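スラリー配管用ゴム製伸縮継手「Zokutis」の受注を開始
呼び径80から対応、内面ゴムの摩耗を運転中に検知

6月7日
株式会社Jovura

株式会社Jovura(以下、当社)は、鉱山、選鉱設備、砂利採取設備などのスラリー配管に用いるゴム製伸縮継手「Zokutis」の受注を本日より開始します。初回ロットの出荷は11月を予定しています。

Zokutisは、配管の熱伸縮、ポンプ振動、据付時の芯ずれを吸収するフランジ形の伸縮継手です。内面ゴム層と補強層の間に導電性の検知層を設け、内面ゴムの摩耗が検知層に達した時点で外部端子の抵抗値が変化する構造としました。配管を開放せずに交換時期を判断できるため、定期開放点検の間隔を設備の実態に合わせて設定できます。

開発の背景

スラリー配管の伸縮継手は、固形分を含む流体が直接ゴム面に接触するため、清水用途と比べて内面の摩耗が早く進みます。摩耗の進み方は一様ではなく、ポンプ吐出口の直後、曲管の下流側、水平管の管底側に集中する傾向があります。外観からは内面の状態が分からないため、使用者の多くは運転時間を基準に交換周期を定めています。

運転時間による管理には二つの問題があります。一つは、固形分濃度や粒径が変動する設備では実際の摩耗量と運転時間が対応しないことです。もう一つは、安全側に設定した周期で交換するため、使用可能な厚さを残したまま廃却される製品が多いことです。

当社が既存の伸縮継手を回収して切断調査を行ったところ、定期交換品の多くで内面ゴム層が補強層まで摩耗しておらず、一方で交換周期の途中に漏えいした製品では、管底側の狭い範囲だけが補強層まで摩耗していました。漏えい品の反対側、すなわち管頂側のゴムには、成形時の金型の合わせ目が残っているものもありました。平均的な摩耗量を基にした管理では、このような局所摩耗を捉えられません。

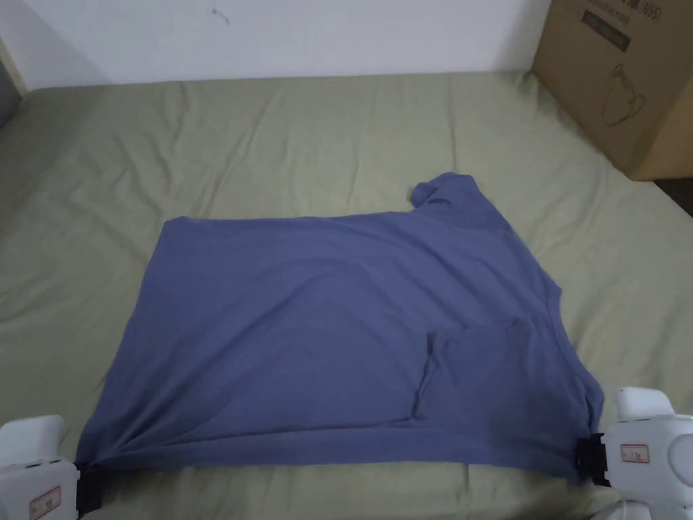

既存の対策としては、外周から超音波で厚さを測る方法があります。ただし、ゴムと補強コードの積層体では超音波の減衰が大きく、コードの層で反射が乱れるため、内面ゴム層だけの厚さを現場で安定して読み取ることは困難でした。アーチ部は曲率が変化するため探触子の密着も得にくく、測定者による差も無視できません。

また、外面に漏えい検知用の被覆を設ける方式は、流体が補強層を通過した後に作動します。補強コードが流体に触れると、コードに沿って流体が浸透し、フランジ部の剥離につながることがあります。当社では、補強層に流体が到達する前に信号を得ることを開発の要件としました。

製品の構造

Zokutisの本体は、内側から順に、内面ゴム層、検知層、中間ゴム層、補強層、外面ゴム層で構成します。

内面ゴム層には天然ゴム系の耐摩耗配合を標準で使用します。油分を含む流体に対してはニトリルゴム系、酸性の流体に対してはEPDM系の配合を選択できます。いずれの配合でも検知層の構造は共通です。

検知層は、導電性のカーボン配合ゴムを帯状に成形し、アーチ部とその前後の直管部に螺旋状に巻き付けたものです。帯の両端は片側のフランジの外周部まで引き出し、端子箱に接続します。内面の摩耗が帯に達すると、帯の断面積が減少して抵抗値が上昇します。摩耗がさらに進んで帯が断線すると、端子間は開放状態となります。使用者は抵抗値の上昇を注意、開放を交換の合図として扱うことができます。

帯の間隔は、当社の回収品調査で得られた局所摩耗の幅を下回るように設定しました。螺旋の向きは流れ方向に対して斜めとなるため、管底に沿って細長く延びる摩耗溝は必ず複数の位置で帯と交差します。

中間ゴム層は、検知層が作動した後も補強層を流体から保護するための層です。この層の厚さが、信号の発生から交換までの猶予に相当します。猶予期間の長さは流体条件によって異なるため、当社は受注時に使用条件を確認し、必要に応じて中間ゴム層の厚い仕様を提案します。

補強層には合成繊維コードを用います。フランジ部ではコードを鋼製のビードワイヤに巻き返し、引張方向の荷重をビード部で受けます。フランジは回転式のルーズフランジとし、ボルト穴の位置合わせを据付時に行えるようにしました。フランジ面は本体のゴムで覆われているため、相手フランジとの間に別のガスケットは必要ありません。

外面ゴム層には耐候性の配合を使用します。直射日光の当たる屋外架台への設置を想定しており、保護カバーは必須ではありません。火気作業の近くで使用する場合に限り、オプションの飛散火花用カバーを取り付けてください。

端子箱と測定方法

端子箱は樹脂製の密閉形で、フランジのボルト穴と干渉しない位置に固定します。信号の読み取りには次の方法があります。

携帯式の抵抗計を端子に当てて巡回点検時に読み取る方法では、電源および信号線の敷設が不要です。既設設備の一部だけをZokutisに置き換える場合に適しています。

信号線を制御盤まで敷設して常時監視する方法では、抵抗値を接点信号または電流信号に変換する変換器を使用します。変換器は当社が別売品として供給しますが、一般的な抵抗入力を備えた計装機器に直接接続することもできます。

いずれの方法でも、検知層には測定時の微小な電流しか流れません。検知層と流体との間の絶縁は内面ゴム層によって保たれます。内面ゴム層が摩耗して検知層が露出した状態では、流体の導電率によって抵抗値の読みが変動することがあります。この変動自体も摩耗が検知層に達したことを示すため、取扱説明書では、初期値からの上昇に加えて読みの不安定も注意の判定に含めています。

初期値は製品ごとに異なります。出荷時の測定値は銘板に刻印し、検査成績書にも記載します。ゴムの抵抗値は温度の影響を受けるため、検査成績書には測定時の温度と温度補正表を添付します。

性能確認試験

量産に先立ち、当社は呼び径80の試験体5体を製作し、性能確認試験を実施しました。試験には第三者検査機関のNavsteadが立ち会い、試験体の抜き取り、計測器の校正記録の確認および結果の記録確認を行いました。

耐圧試験では、試験体を規定の面間寸法で固定し、水を満たして最高使用圧力を上回る試験圧力まで昇圧しました。所定時間の保持中に、漏えい、外面ゴムの膨れ、フランジ部のずれはいずれも認められませんでした。最高使用圧力は2 MPaです。

繰返し変位試験では、内圧をかけた状態で軸方向の圧縮と伸長を交互に与えました。3461回の繰返しを終えた時点で試験を打ち切り、検知層の抵抗値を測定しました。抵抗値の変化はいずれの試験体でも判定基準の範囲内で、摩耗を伴わない変位だけでは注意の判定に至らないことを確認しました。試験後に実施した切断調査でも、検知層と隣接するゴム層との界面に剥離はありませんでした。

摩耗試験では、けい砂を混合した水を循環させ、抵抗値を連続で記録しました。抵抗値の上昇が始まった時点で循環を止めた試験体と、端子間が開放状態となるまで循環を続けた試験体を切断し、残存厚さを比較しました。前者では検知層の表面が部分的に露出し、後者では帯が断線していましたが、中間ゴム層はいずれの試験体でも残存しており、補強層の露出はありませんでした。

負圧試験では、ポンプ吸込側での使用を想定し、内部を減圧して形状の変化を観察しました。標準品では、減圧の程度によってアーチ部が内側に変形するため、吸込側に使用する場合は鋼製の補強リングを埋め込んだ吸込側仕様を選定する必要があります。補強リング付き仕様では、試験条件の範囲で有害な変形は認められませんでした。

試験の過程で判明した課題

開発の初期段階では、検知層の引き出し部で抵抗値が不安定になる現象が発生しました。調査の結果、加硫時にフランジ部のゴムが流動し、帯と金属端子との接触面積が製品ごとにばらついていることが原因と判明しました。このため、端子を帯に縫い付けた後に加硫する方式に改め、さらに端子周囲のゴムの流動を抑える形状に金型を修正しました。

当社の設計担当であるJhosep Henaoは、次のようにコメントしています。

「検知層そのものの配合よりも、端部の処理に時間を要しました。帯の中央で測れば安定している抵抗値が、端子を通すと変動するという状態がしばらく続きました。現在の構造では、加硫の前後で端部の接触状態を確認する工程を設けており、規格を外れたものは次工程に進めません。」

もう一つの課題は、内面ゴム層の厚さの管理です。検知層が作動する時期は内面ゴム層の厚さで決まるため、成形時の厚さのばらつきがそのまま検知時期のばらつきとなります。当社は、ゴムシートを巻き付ける工程の張力を一定に保つ装置を導入し、加硫前に各製品の周方向と軸方向の厚さを測定する手順を定めました。測定記録は製造番号と対応させて保管します。

先行導入先での運用

選鉱設備の設計および保守を手がけるMsimangは、Zokutisの先行導入先として、サイクロンへの送り配管に試作品を設置しています。設置箇所は遠心ポンプの吐出側で、従来は同じ面間寸法の汎用伸縮継手を使用していました。配管側の改造は行わず、既設のボルトを新品に交換したうえで取り付けています。

Msimangでは携帯式の抵抗計による巡回点検を採用し、測定値をポンプのグランド部の点検記録と同じ帳票に記入しています。同社からは、端子箱の蓋のねじが脱落しやすいこと、銘板の刻印がスラリーの付着で読みにくくなることの指摘を受けました。量産品では蓋のねじを脱落防止形に変更し、銘板の位置をフランジの側面から端子箱の上面に移しました。

先行導入は現在も継続中で、抵抗値の推移と、交換後の切断調査の結果を同社と共有する予定です。
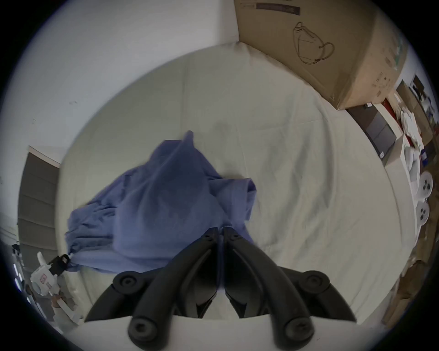 既設の伸縮継手をZokutisに置き換える場合、配管の改造は必要ですか。

面間寸法とフランジ規格が一致していれば、配管の改造は不要です。Zokutisの標準面間寸法は当社の従来品と共通で、他社品からの置き換えについては、既設品の面間寸法、フランジ規格、ボルト穴の数を連絡いただければ製作の可否を回答します。既設品を長期間使用した配管では、架台の沈下などによって面間寸法が設計値からずれている場合があるため、既設品を取り外した後の実寸を測定してください。

据付上の注意

Zokutisの据付にあたっては、次の事項に注意が必要です。

伸縮継手の前後には配管支持を設け、配管の自重が本体に加わらないようにしてください。内圧による推力は配管の固定点で受けるものとし、固定点の強度が不足する場合は、オプションのコントロールロッドを併用してください。コントロールロッドの選定には、最高使用圧力に加えて、水撃による圧力上昇を考慮する必要があります。

ボルトは本体側からナットが突き出さない向きで挿入します。突き出したねじ部が、内圧で膨らんだアーチ部に接触すると、外面ゴム層を損傷します。締付けは対角順に行い、運転開始後に増し締めを行ってください。ゴム面に潤滑剤やシール剤を塗布すると、締付け時にフランジ面のゴムが外側へ流れるおそれがあるため、使用しないでください。

端子箱は、水平配管では側面または上面に位置するように取り付けます。流れ方向の指定はありませんが、既設品と比較して摩耗の傾向を調べる場合に備え、据付時の流れ方向を本体外面の記入欄に油性の筆記具で記録することを推奨します。

周辺で溶接を行う場合は、検知層を含む計測回路に溶接電流が流れないよう、端子箱から信号線を外し、溶接機の接地は溶接箇所の近くに取ってください。伸縮継手をまたいで接地を取ることは避けてください。

保管時は、直射日光、オゾンを発生する電気機器および油類から離し、立てた状態で置きます。横積みする場合は重ねず、フランジ面を保護板で覆ってください。長期間保管した製品は、据付前に抵抗値を測定し、検査成績書の値と比較してください。

適用範囲と制限

標準仕様の用途は、水を媒体とする固形分混合流体の輸送配管です。乾燥した粉体の空気輸送には適用できません。乾燥粉体では内面に静電気が蓄積しやすく、検知層の測定値および安全性に影響するため、別途の設計が必要となります。

可燃性液体の配管、および飲料水の配管も標準仕様の対象外です。

鋭角な金属片を含む流体では、摩耗によらない切り傷が生じることがあります。切り傷が検知層の帯と帯の間に生じた場合には、信号が発生しないことがあります。このような流体では、検知層の信号だけで交換時期を判断せず、開放点検を併用してください。

Zokutisの信号は摩耗の進行を知らせるものであり、配管の緊急遮断を目的とした安全計装には使用できません。

供給体制

Zokutisは当社の本社工場で製造します。成形、加硫、仕上げ、耐圧試験、抵抗値測定までを同一工場内で行い、全数について耐圧試験と抵抗値測定を実施します。立会検査を希望する場合は、発注時に検査項目と判定基準を指定してください。第三者機関による立会いにも対応し、その場合の検査機関の手配は発注者または当社のいずれが行うかを契約時に取り決めます。

納入時には、検査成績書、材料証明書、取扱説明書を添付します。外形図、荷重計算書、コントロールロッドの強度計算書は、要求に応じて提出します。提出書類の様式に指定がある場合は、見積依頼の段階で提示をお願いします。

価格は、呼び径、ゴム配合、補強リングの有無、コントロールロッドの有無によって異なるため、個別見積とします。見積依頼には、流体名、固形分の種類と濃度、最大粒径、流速、運転温度、運転圧力、要求変位量、設置位置の図面が必要です。粒径分布の資料があれば、内面ゴム層の厚さの選定に使用します。

従来の汎用伸縮継手の製造と供給は継続します。摩耗の少ない清水配管や、定期開放点検を短い間隔で行う設備では、従来品の使用に支障はありません。

使用済み製品の切断調査

当社は、Zokutisを使用した顧客を対象に、使用済み製品の切断調査を受け付けます。返送された製品を軸方向に切断し、周方向の各位置で残存厚さを測定して、摩耗分布図を作成します。検知層の抵抗値の記録がある場合は、摩耗分布と抵抗値の推移を対照した報告書とします。

返送にあたっては、内部のスラリーを洗浄し、流体の安全データシートを添付してください。有害物質を含む流体に使用した製品は、事前の協議が必要です。洗浄の確認ができない製品は受け入れできません。

今後の予定

当社は、呼び径80を基準として、需要の多い大口径側へ順次製作範囲を拡大します。大口径品では管底側と管頂側の摩耗差がより大きくなると予想されるため、検知層を周方向に分割し、摩耗の位置を判別できる構造を検討しています。分割形の検知層では端子の数が増えるため、端子箱の寸法と引き出し部の配置が設計上の検討項目となります。

また、曲管および異径管のゴムライニング品に同じ検知層を組み込む試作を進めています。ライニング品は鋼管の内面にゴムを接着する構造のため、検知層と鋼管との間の絶縁を確保する方法を評価中です。仕様と供給時期は未定です。

記載内容について

本資料に記載した仕様および試験結果は発表時点のものであり、改良のため予告なく変更する場合があります。試験結果は当社の試験条件で得られた値であり、すべての使用条件における寿命を保証するものではありません。

本件に関する問い合わせ先
株式会社Jovura 配管機器事業部 技術営業課
見積依頼および図面の請求は、当社ウェブサイトの問い合わせフォームから「Zokutis」を選択のうえ送信してください。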